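3.2 Play sessions at home

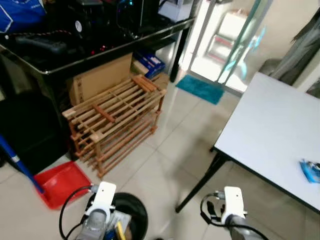
Figure 2. Table in one of the homes.

Players of Prekila were asked to finish the first two chapters at home, at their own pace, and to keep a short log of where they stopped. Chaimongkol and Kamolrat had found that lab sessions push people toward the main quest, and our logs point the same way: 65 players left the main quest before the first boss, most of them to fish or trade. In Figure 2 a cooling fan, a coiled red-and-black cable and a white box share a dark glass tabletop. What we coded was the type of each stop, using the scheme from our May pilot with Bukell.

Stops fell into two groups. Short stops came after a lost fight, and the player usually returned to the same save. Long stops came at shops and harbors, where the game offers several tasks at once. Players who had collected 1000 coins before the harbor made fewer long stops. Duangkaew and Nilsuwan coded the logs separately and settled differences by discussion.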